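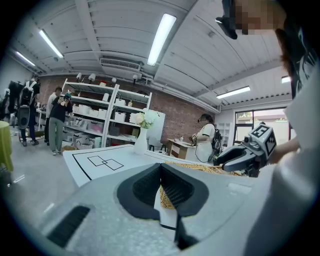 Ingegerd Myklebust wrote in after the last issue to ask why Pukuvano still throws away so many basket episodes when the gripper pose looks fine in nearly all of them. Her guess was that the filter is too strict on width.

The filter works on two signals, pose error and the change in finger width after closing. Of the 760 basket episodes in the June set, 623 passed both. Most of the rejects failed on width, as she suspected. A wicker handle gives under the pads, and the braid lets them settle unevenly, so the width can drift by up to 3 mm with no slip at all. In the grasp shown below the pads close on the braided handle with a crinkled plastic bag tucked underneath it, and a soft layer that close to the fingers is another thing the width threshold was never set for. 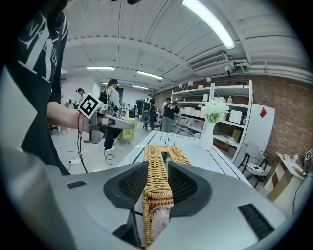

Steltell retrained the policy twice, once on the filtered set and once with the width test relaxed for woven objects. Each version was then given 20 trials at Anda. The relaxed set did better on lifts and slightly worse on placing - we do not yet know why. Placing is scored against the lines on the table, and small errors in the marker pose count directly there. The black-and-white marker sits on a cube on top of the gripper, so a slight tilt error grows by the time it reaches the tips. Hjørdis Brekke is repeating the placing runs at Tangen with a new calibration.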